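The well at the bottom of the lane

June 2023

Dry spring, then a wet fortnight, then dry again. Ask anyone in Ristel how the water is doing and they'll point at the river. Looks fine. Brown, quick, up over the stepping stones. But the river isn't where Ristel drinks from. The village drinks from under its own feet, and down there things move a good deal slower.

I went up to see the measuring well at the bottom of Orkine Lane. Not much to look at. Steel lid, padlock, a patch of nettles. Under the lid a pipe goes down through clay and gravel into the chalk, and on the day I was there the water stood 14 metres below the lid. Last June it was 9. Five metres gone in a year, in a place where the winter didn't feel especially dry to those of us walking dogs in it.

Why the lag

Rain has to get past a lot before it reaches the chalk. Grass takes some. Trees take more. From May on nearly everything that falls on the fields above the village is drunk by the barley or goes straight back into the air. So a wet June cheers up the gardens and does next to nothing for the well. What counts is the slow, dull rain between autumn and early spring, when the plants are asleep and the soil is already full.

And this winter that rain came wrong. The gauge at the Breso pumping station caught 509 millimetres over the whole twelve months, which isn't a disaster on paper. Trouble is the timing. Too much of it fell in summer storms, on ground baked so hard it ran off down the road and into the ditch. By evening it was in the river. By the next day it was someone else's water.

There's a bit of luck in the geology though. Chalk holds on. It's full of tiny pores and the water creeps through them at its own pace, so a single bad year doesn't empty it. Two bad ones is where people start to fidget. The springs above Breso have moved downhill already – the top one is a damp hollow with rushes in it, the next one along is still running but you can step over it without stretching.

I spent a morning walking between them with the old map. The map has the stream starting by a sheep wash. The stream has other ideas. It starts now 300 metres further down, under a hawthorn, out of nothing much. Cold enough to make your hand ache. Watercress all the way along, and a wren going mad at me from the bank.

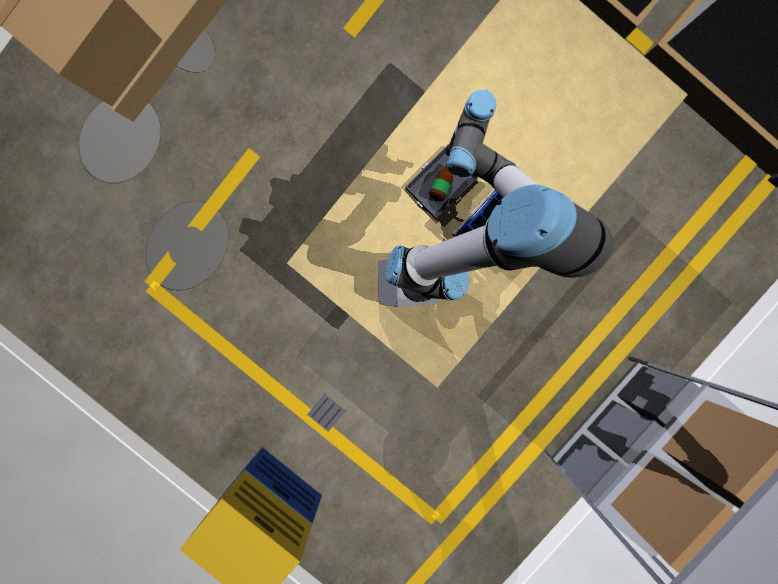
What the farms are doing

Altıntaş is the biggest holding on the slope and it draws from its own borehole, for the salad crops mostly. It used to water in the afternoon. Now it waters at night, and the lower fields have gone over to drip lines, thin black hose with holes in it, laid along the rows. Fiddly to put down. Mice chew it. But the ground under the lettuces stays dark untill lunchtime and far less of it blows away as spray.

Further up they've left the ditches alone. That sounds like laziness, it's the opposite, there was a long argument over it. A clean straight ditch gets rid of water fast. A scruffy one full of sticks and reeds holds it back, spreads it over the meadow, gives it a chance to sink. The meadow was boggy into spring and one gate couldn't be used. Sheep went elsewhere.

Does it show in the well? Too early. One scruffy ditch won't put back five metres.

What to watch for now

Don't watch the river. Watch October. If the rain starts then and keeps coming, steady, nothing dramatic, the level should turn by midwinter and the top spring may be back for the lambs. If it holds off past Christmas there isnt enough winter left to catch up in, and next summer the hosepipes in Ristel will be hanging on their hooks.

In the meantime the village has gone a bit water-butt mad. Green ones, black ones, an old bath behind the bus shelter. The readings from Orkine Lane go up on the noticeboard every month, in felt pen, on the back of a seed catalogue order form, and there's generally a small crowd.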